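Search this site Enter keywords Go

Munel Robotics Club: Recording a Bottle-Sorting Task

Members should complete the arm safety sheet before starting. Set the bottles upright on the table and place the bin within reach of both arms. Open the gripper fully and bring it down over the nearest bottle, keeping the pads level with each other.

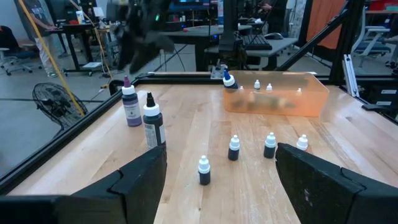
Gripper open at the nearest dropper bottle, with the orange bin at the back right.

Close the gripper slowly, lift, and release over the bin. Each team records 14 attempts. Failed attempts are to be kept and marked as such in the log.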